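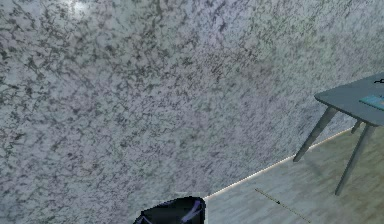 Specifications for interior finishes are written around the sample. A chip the size of a paperback goes to the client, the client approves it, and the approval is attached to a schedule that may govern 683 square feet of wall. The error in this procedure is one of scale. A pattern with a repeat shorter than the wall will show the repeat, and a pattern with no repeat will do things over a long run that the chip could not contain. Dark veining on an off-white base is the usual case: on a long wall it reads as diagonal streaks and blotches, finer toward the far end where the surface recedes, and a light source near the top leaves a whitish glare spot that no chip viewed flat on a desk will predict. The client signed for a texture and received a composition.

My argument is that the approval unit should be the elevation, and that the chip should be demoted to a color reference. I have held this view for 14 years and have seen it adopted on few jobs, mostly small ones.

The objection usually raised is cost. Dalal Fakhoury, who estimates for a mid-sized contractor, put it to me in plain terms: a full elevation study adds hours to a package that is already priced thin, and the owner will not pay for a drawing of a wall. She is right about the hours. She is wrong, I think, about where they come from. On the Fanora lobby the approved chip was a gray patterned panel, and the installed wall was rejected in October after two thirds of it was up. The removal, the reorder and the second installation were charged to three parties in proportions that were still being argued over when I left the project. An elevation study would have been a rounding error against any one of those invoices.

The second objection is that patterned panels vary by batch, so a study made from one batch does not bind the next. This is a fair technical point, and it cuts against the chip harder than against the elevation. A chip records one location in one batch. An elevation records a distribution: how dense the markings are, which direction they run, how large the largest blotch is allowed to be. Those are limits that can be written down and checked on delivery. "Match approved sample" can't be checked by anyone who was not in the room.

Ifor Sayce proposed a middle course some time ago, in which the supplier lays out the panels on the shop floor and the designer walks the layout. It works for stone. Slabs are numbered, the sequence is fixed and the installer follows it. It works badly for printed or laminated products, where the panels arrive boxed and the installer opens them in whatever order the boxes come off the truck. Nour Boutros tried it on the Dunda offices with a boxed product and a numbering system done in grease pencil. The numbers on the back were wiped off with the dust.

What I would put in the specification is short. State the longest uninterrupted run of wall. State the repeat length of the product, and require the supplier to confirm it in writing. State the direction of the pattern relative to the floor. State the gloss level, and the position of any fixture within 3 feet of the surface. Require one drawing of the longest run, at a scale where the pattern is legible, and have the owner sign that drawing.

The last item meets the most resistance from designers, who would prefer that the owner not look too closely at a pattern before it is bought. I understand the preference - a drawing invites comments. The comments will arrive anyway, and they are cheaper to answer on paper. Keep the chip in the binder for touch-up color.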